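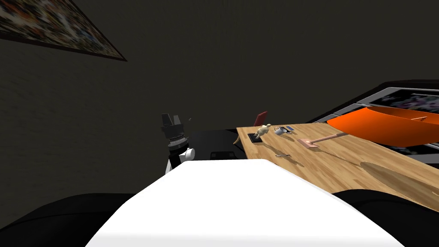 *Rendered room: framed picture on a gray wall, one of the robot's grippers raised.*

# Unit 6: Watching Other People Vote

Handout for the comparative politics survey. Instructor: Despina Karras. Bring it to both sessions. The slides are on Wokik, under "Observation," and they contain less than this does, so please don't read them instead.

## Where we left off

Last unit was about why a government that has no intention of losing an election holds one anyway. We had several answers on the board by the end (information about who is loyal, jobs to hand out, a way of making rivals look small, the good opinion of lenders) and a disagreement in the back rows about which mattered most. I side with information, but I grade the argument.

This unit follows directly. If an election is partly a show for outsiders, somebody has to come and watch it. Why would a government that plans to cheat send out invitations?

## The invitation puzzle

Inviting observers is voluntary in most cases. A government can refuse, pay a price in bad press, and get on with its day. For a long stretch of the twentieth century that is what nearly everyone did, and outside monitoring of a sovereign country's election was considered somewhere between odd and insulting. Then the practice spread, and by the end of the century a refusal had become news in itself.

The usual account goes like this:

1. Some governments that meant to run a clean vote invited observers to prove it.
2. Donors and foreign investors started to treat the invitation as a sign of good faith.
3. Governments that did *not* mean to run a clean vote noticed step 2.
4. Now everyone invites, and the invitation tells you very little.

You'll recognize this as a signaling story. A signal is useful as long as it costs more to the dishonest sender than to the honest one. When a cheater figures out how to host observers and still cheat, the cost drops, everybody sends the signal, and the only thing left to read is the refusal. A government that says no today is telling you something fairly loud.

Students often ask at this point whether observers are therefore pointless. No. Cheating in front of guests is harder and more expensive than cheating alone, and expensive cheating sometimes fails. Keep "it tells us little about intentions" separate from "it has no effect on behavior." The midterm will try to get you to mix them up.

## Two kinds of mission

**Long-term teams** arrive weeks ahead. They look at the law, the voter list, candidate registration, who gets time on television and who gets audited. It is slow work, mostly conducted in offices with bad coffee, and it catches most of what matters.

**Short-term teams** arrive a few days before the vote, put on vests, visit polling stations, and are on the evening news. They catch what happens in the room. A competent cheat has finished long before anyone is in the room.

Domestic groups are a third presence and deserve more space than the textbook gives them. They speak the language, they know which village head is lying, and they will still be living there next month, which is both their strength and their problem.

## What a polling station visit looks like

A typical short-term pair carries a form. The questions are dull on purpose:

- Was the box sealed on arrival, and did the seal number match the paperwork?
- Were party agents present? Whose?
- Could anyone see how a voter marked the ballot?
- Was anyone in the room who had no business being there, and did that person appear to be giving instructions?
- Were results posted on the door after the count?

The dullness is what makes the forms worth having. One pair's impression that a station "felt tense" can't be added to anything. Six hundred forms with the same boxes on them can.

Please write that down in your own words, because it is the hinge of the second session. 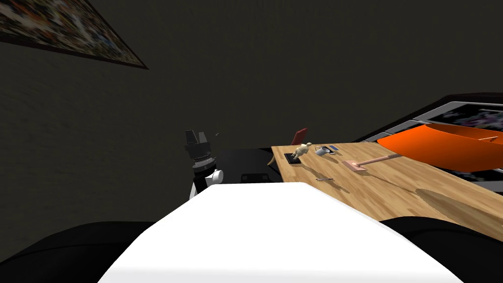
*Same rendered room: framed picture on the dark wall, the robot's white body below.*

## Case: the Fodadar by-election

The packet is filed on Wokik as "Fodadar." It's a district by-election, held in January, with one incumbent party, one serious challenger, and a number of candidates whose main activity was agreeing with the incumbent. A domestic group called Rivent fielded observers at 25 stations. You have the summary tables and the closing statement.

Things to notice on a first read:

- Rivent's election day findings are mild. Late openings, missing ink, one argument over a chair.
- The voter list had grown by 600 names since the last contest. The district had lost its only large employer in between.
- The challenger's campaign was refused the use of the town hall on the grounds that the hall was being painted. The incumbent held a rally there the following evening. (I'm told it smelled fine.)
- Rivent's statement runs to several pages, and the word "list" appears once, in an annex.

Now look at how the result was reported. The incumbent's office quoted one sentence from the statement, the one beginning "voting proceeded in a calm atmosphere." The challenger quoted a different one. Both quotations are accurate.

**For discussion:** Was Rivent timid, careless, or doing exactly what its forms allowed it to do? I've heard decent cases for all of these. The weakest papers each year pick "timid" and then spend four pages being disappointed.

## The language of the closing statement

Statements are written in a dialect. Until you've read a stack of them it sounds like praise. A rough glossary, from my own reading and with no official standing whatever:

| Phrase | What it tends to mean |
|---|---|
| "generally well administered" | The boxes arrived. |
| "fell short of some commitments" | We have a long annex. Please read the annex. |
| "an uneven playing field" | The outcome was settled before we landed. |
| "calm and orderly" | We were there on the day, and the day was calm. |
| "a step forward" | The previous one was awful. |
| "limited observation mission" | We'd rather not be quoted. |

"Free and fair" is missing from the table, and you will rarely find it in serious statements any more. It asks for a yes or no on a question with dozens of parts. Journalists still want it, and ask for it at every press conference, and the head of mission still spends the first ten minutes declining.

## Who watches the watchers

If you're an incumbent and the established missions are likely to be rude about you, one option is to invite additional guests. The literature calls them zombie monitors or shadow observers. They arrive late, stay in the nice hotel, visit a few stations near it, and announce before the count is over that they have seen nothing but joy. They rarely publish a method. They don't need to convince anyone who knows the field; they need to be available for a headline.

The assigned chapter from the Brzozowska reader is good on this. Its argument is that the friendly guests are aimed mainly at the home audience. A viewer who sees two groups of foreigners disagree on television will reasonably decide that foreigners disagree, and change the channel. Watch how the author handles the evidence on pages where she has survey data and on pages where she has anecdotes. The tone shifts. She is more certain on the anecdote pages, a habit I'd like you to notice in her and then go hunting for in your own drafts.

Some tests you can run on any mission, in any order:

- Who paid for the flights?
- When did the first member arrive?
- Is there a published form or checklist?
- Was the statement out before the polls closed?
- Has this group ever criticized an election? Any election?

## Displacement

One more complication, for the second session. When observers go to some stations and not others, fraud can move. It's water and a thumb over the pipe. Studies that assign observers to stations at random find cleaner numbers where the observers are, and some find dirtier ones down the road. A simple comparison of watched and unwatched stations will then overstate the good the observers did, as part of the gap is fraud that moved house.

If that paragraph made sense the first time, good. If it didn't, draw a town with 6 stations, put observers at 2 of them, and be the cheat for a few minutes. Most people take to it quickly.

## To hand in

One page, single-sided, on the following: *Rewrite the opening paragraph of the Rivent statement so that it is accurate, fair to the incumbent, and impossible to quote in half.* Add a few lines underneath on what you had to leave out.

Upload to Wokik before the second session. Wokik will tell you the upload failed. It didn't, so please don't send it again.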